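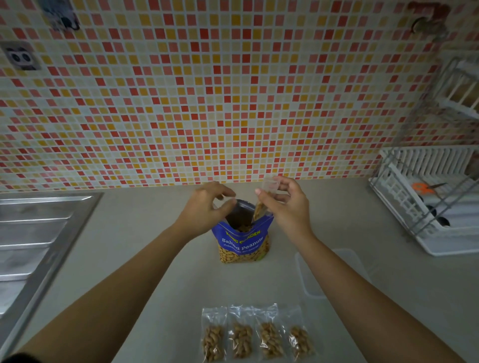
Salted peanuts in their own pouch, with a smaller clear bag held at the opening.

Keeping dry goods fresh in a small kitchen

Most dry food goes off in one of three ways. It takes in damp, it picks up smells from whatever is next to it, or the oil in it turns. Flour, nuts, crackers and cereal all need slightly different treatment, and a shelf full of matching jars won't suit every one of them.

Where to put things

The cupboard above the cooker is the worst place for food, and in many kitchens it is the only one within reach. Use it for baking trays and foil. Put nuts, seeds and wholemeal flour as low down as you can, away from the dishwasher and the back of the fridge. White rice and dried pasta will put up with most places.

Don't keep tea or cereal beside onions, soap or spices. Cardboard lets smells straight through.

Nuts and seeds

Once a packet is open, press the air out, fold the top over twice and clip it. A wooden clothes peg is fine on a thin bag, but a thick pouch springs open again and wants a proper clip at least 14 cm long. If you bought a large bag, divide it. Keep a small amount where you can get at it and leave the rest shut.

Walnuts and pine nuts are better in the fridge. They also freeze well and don't need thawing before they go in a cake. Taste one before you use an old packet. A nut that has turned is bitter and smells a bit like putty, and roasting won't bring it back.

Flour

Never top up a jar of flour. Use what is there, wash the jar, dry it in a low oven and let it go cold before refilling. A spoonful of old flour at the bottom is where weevils start. If you have had them before, freeze each new bag for a few days, then leave it wrapped on the worktop until it has come back to room temperature.

Cut the date panel off the paper bag and tape it to the jar. For self-raising, do the same with the name, as it looks exactly like plain.

Biscuits, crackers and crispbread

Keep soft biscuits and crisp ones in separate tins. Crackers that have gone limp can be dried out at 100 degrees for ten minutes on a bare tray. They crisp as they cool, so don't judge them hot.

Sugar and salt

Brown sugar that has set hard will loosen overnight in a tub with a slice of bread. Salt only needs a lid and a dry spoon. Measure it away from the pan, as steam gets into the tub and cakes the top.

Using things up

Go through the shelves in September, before the winter baking starts, and bring the oldest packets to the front. Broken pasta of several kinds can go into soup together if you put the thickest in first. Ends of nuts and seeds can be chopped, toasted in a dry pan and kept in the fridge for salads.

Page last updated: September

Recent tips

Getting the smell out of a plastic tub
Descaling a kettle with citric acid
Cupboard doors that won't stay shut
23 uses for a stale loaf
Lining a drawer without glue
How to sharpen kitchen scissors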